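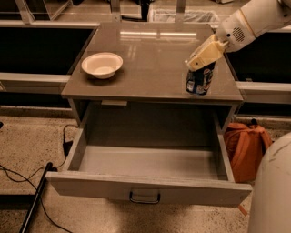

A crushed soda can in the gripper on the practice table, drawer open.

Timwood rental arm: what we learned from our trial

Several members have asked whether the Timwood service is worth the money for a small shop or a teaching lab. We took one on a short rental and used it for the kind of work most of you wrote in about, which is picking up household items, opening and closing drawers, and clearing a surface. This is a summary of what comes with the rental, how setup went, what the arm did well and badly, and what it costs.

What you get

The rental is one mobile robot with a white arm and a two-finger gripper, a charger, a laptop with the software loaded, and remote support during business hours. It comes in two crates. The larger one needs two people and a ramp or a lift gate. Measure your doors before you book. Ours cleared the side entrance but would not have made the turn at the front office.

Timwood also sends a printed setup guide, and it is decent. The wiring page is for an older charger with a different plug, so go by the label on the cord. Support knew about this when we called and emailed a corrected page the same afternoon.

You supply the space, the furniture and the objects. We used a small gray table with one drawer, a white bowl, and soda cans out of the recycling. The floor should be level and hard. Timwood will not support use on carpet.

Setup

Keyvan Arabzadeh did the setup and most of the operating. He has run shop equipment for years but had not used a mobile arm before. From opening the crates to the first successful pick took him 131 minutes, including the call about the charger. Most of that was calibration. The robot has to look at a printed target from several positions, and if the target sheet is curled the software rejects it and makes you start the step over. Tape the sheet to a board first.

The laptop connects to the robot over its own wireless network. In our building this dropped a few times until we moved the laptop to the same side of the room. There is a cable option, and Keyvan used it for the rest of the trial.

Teaching a task works by demonstration. You move the arm through the job with a pair of hand controllers, save the run, and repeat. The software asks for a minimum number of runs before it will let you build a task. You can stop there, but more runs helped. When we added runs with the table turned slightly, the arm stopped missing the drawer handle.

How we tested

We ran three tasks. The first was to pick up a can from the tabletop and move it. The second was to pick up the bowl. The third was to pull the drawer open by its handle and push it shut. We ran these for a total of 216 attempts. Each attempt was marked pass or fail by whoever was standing there. An attempt counted as a fail if anyone had to step in, even to nudge something an inch.

We did not try anything heavy, sharp or hot, and we did not try anything with liquid in it. The rental agreement rules out all of those unless you get written approval.

Results

Cans were the strongest task. The fingers close around the top rim and the grip is firm. We expected dented cans to be harder than new ones, and the arm did have more trouble with them at first. A crushed can leans, and the software was aiming for where the center of a straight can would be. After we recorded more runs using dented cans only, the misses became rare. If your real items are going to be beat up, teach with beat-up items.

The bowl was harder. A shallow dish gives two fingers very little to hold. The arm could take it by the rim, but it often came in too low and pushed the bowl along before closing. Support suggested a slower approach speed, which helped some. It also made every attempt longer, and for a job with many pieces that adds up.

The drawer fell between the two. Our table has a metal pull on the front that hangs down in a U shape, and there is enough room behind it for one finger. When the arm got the finger in, it opened the drawer fully and smoothly. When it missed, it usually pressed against the front panel and stopped by itself with a force warning. The warning has to be cleared by hand at the laptop. We would like to see an option to back off and try again without a person.

Shiny surfaces deserve a mention. The top of our table is glossy and picks up the ceiling lights. On the first day the software twice reported an object where there was only glare. Turning off one row of lights fixed it. Timwood's guide says to avoid mirrors and glass but says nothing on glossy furniture.

Safety and space

The stop button on the robot is large and works at once. There is a second one on a cord that the operator can carry. We tested both every morning, as the agreement requires. The arm moves slowly in its default mode, and we never felt a need to raise the speed.

Plan for more floor than you think. The guide's figure covers the robot and the table but leaves no room for the operator, the laptop stand or people walking through. Run your power cords where the base will not have to cross them. The base will roll over a thin cord, but the jolt is enough to spoil a run, and it is not good for the cord either. We ended up marking a boundary on the floor with tape and asking visitors to stay behind it.

Noise was not a problem. There is a fan you can hear when the room is quiet. You can hold a normal conversation next to it.

Cost

Timwood bills by the week, with a deposit and a separate delivery charge. The quote depends on distance, so ask for yours in writing. There is a discount for a second week booked at the same time, but not if you extend once you already have the unit. We missed that line in the agreement and paid full price for the extension. Damage to the fingertips from normal wear is covered. Damage from a drop or a collision is not, and the deposit comes back only after inspection. Ours took 3 weeks.

Keep the packing foam. It is charged for if it goes missing.

How it compares

We looked at two others before choosing. Pomton sells a bench arm as a kit. It costs less over a year if you have steady use for it, but it bolts to a table, and someone has to assemble it and write the task programs. Gallegos rents a mobile unit much like this one and includes an operator, so you do not have to train anyone. Their shortest term was longer than we needed. If you have no one on staff with the time to learn, they may suit you better.

Is it worth it

For a shop that wants to find out whether a two-finger arm can handle a particular item before buying anything, yes. You will know within a few days. Bring the actual items, in the condition you normally see them, and set aside most of the first day for calibration and practice runs.

For day-to-day production work, we would not recommend it yet. The drawer warnings alone mean somebody has to stay close by, and the bowl results were not steady enough to plan around. Timwood told us a software update is due in February that changes how the arm recovers from a force stop. If we get the chance to try it, we will report back.

Two practical notes for anyone booking. Ask for the extra set of fingertips, which is free but only sent on request. And save your recorded runs to your own drive before pickup, because the laptop is wiped when it goes back. We have our copies, along with Keyvan's setup checklist and the attempt sheets. Members can borrow the folder from the Birkitz office during open hours, or ask at the desk to have the checklist emailed.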